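Postlow Two-Burner Induction Hob: Equipment Review
Prepared for the Endton Community Kitchens Lending Program
Reviewer: Iwona Kaczorowski

The Postlow portable hob was assessed in November as a possible replacement for the gas rings now lent to member kitchens. Findings are set out below for the use of site managers.
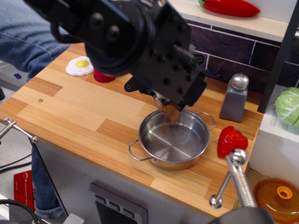
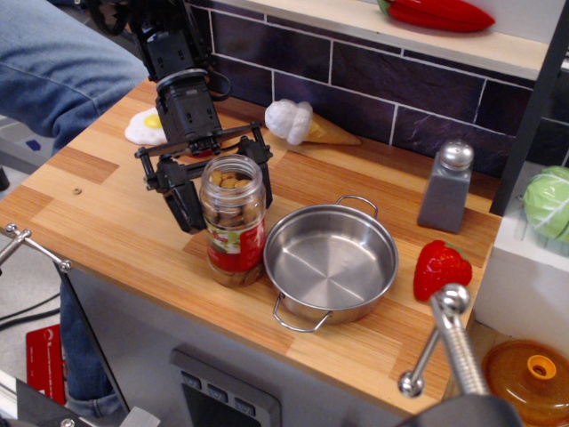
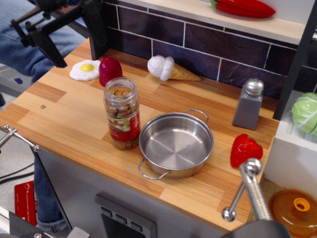
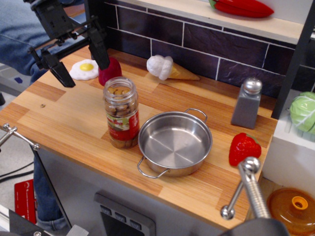

Countertop with butcher-block pattern

The Postlow hob was in service at the Gulville site for 18 days and was used for breakfast and evening classes. It heats quickly and evenly under flat-based pans of medium size. Results with small cookware were less satisfactory. The left zone did not always register a narrow base, and a small pot with wire loop handles, of the kind seen in the first and third pictures, should be tried on the right zone before a class begins. Pans that do not hold a magnet will not heat on either zone.

The controls are touch-sensitive and respond poorly to damp fingers. Fanni Fülöp, who taught the evening classes, reported that the unit shut itself off 2 times when a cloth was left over the panel. The child lock works as stated in the manual, although the symbol for it is small and printed in gray on black. The timer can be set separately for each zone.

Noise is the main complaint. The fan runs for several minutes after cooking ends and can be heard clearly across a teaching room. The Nowakowski single hob, which the program already owns, is much quieter but takes longer to bring a full stockpot to a boil.

Cleaning is simple. The glass wipes down with warm water and a soft cloth, and the feet can be removed. The power cord is short, and several sites will need to move their tables closer to the wall.

The unit was bought for 277 dollars, with a warranty of 25 months. Replacement feet are sold separately. The supplier does not offer a carrying case, and borrowers should return the hob in its original carton.

Rating: suitable for lending, with conditions. The hob is approved for sites with a dedicated outlet and flat-based magnetic pans. It is not approved for rooms shared with quiet activities.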